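The Desk Gets a Tablecloth

The desk and I have been together for eleven months and in that time I have cleared it twice. The first time was to carry it up the stairs. The second time was last week, in a fit of June optimism, when I decided that a person who works from home ought to be able to see what she is working on.

It is a kitchen table, strictly speaking. I bought it from a secondhand place in Erkport that also sells church pews, and the seller knocked off 23 dollars for a burn in the shape of Florida. I told myself I would sand the burn out. I have a sander. The sander was one of the things I found on the desk.

Other things I found on the desk: a tape measure, the other tape measure I bought when I couldn't find the first, a bowl with one clementine in it that had gone as hard as a golf ball, three library cards for two libraries, and a warranty for a fan I gave away. There was a stack of takeout menus from Wattanapong, my Thai place, which puts one in every bag whether or not you've ordered the same thing from them since the dawn of time. I had kept all of them. I now have one, and I still won't read it, because I'm having the basil chicken.

I put everything on the bed, on the theory that I would have to deal with it before I could sleep. I would like to report on the success of this theory, but I slept on the couch.

Then came the question of the surface. With the piles gone, the burn was right there, along with a ring from every mug I have ever owned. The grown-up answer was sanding. The answer I went with was a tablecloth.

I did look at sensible ones. Cerneck, the home store out past the highway, has an entire wall of tablecloths in colors called things like Pebble and Other Pebble. The one I liked was 65 dollars, and I stood there holding a corner of it for a while as if it might come down in price from the attention. On the way to the register with nothing in my hands I passed the kids' section, and there was a white one with little cartoon animals drawn all over it in pale gray. It was on sale. It was the right length. I'm an adult with a dental plan, and I bought it.

My defense is that the drawings are faint. From the doorway it passes for a plain white cloth with a slight smudge problem. You have to sit down and really work at it before the animals come out, and by then you've joined a video call and it's too late to leave.

Of course, once the cloth was on, the gray plastic pencil cup looked grim, and so did the lamp, and one by one I took the serious objects away. Among the things that stayed were the mouse, plain and black, and the little cartoon boy with the enormous eyebrows, who used to live on top of the fridge. He stands at the far edge now with his mouth open, looking like he has just been told what I do for a living.
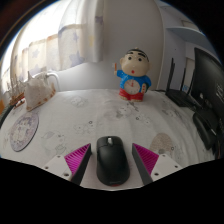 Astari

I should say something about the mouse on the cloth, as it was the part I worried about. I had another mouse pad once, before the round one on the left. It had coffee in it, in the sense that a sponge has water in it, and it went out with the clementine. So far I've been mousing straight onto the animals and it's fine, apart from the cloth wanting to come along for the ride whenever I drag anything long distances. I've started making smaller gestures. My spreadsheets have never been so carefully scrolled.

The stuff on the bed has been moved to the chair, and from the chair to a box, and the box is in the hall with a label that says DESK. There are some 200 pens in it. I tested a handful and got a dry scratch from every one, then put them back.

The sander is in the box too. I have plans for it in the fall.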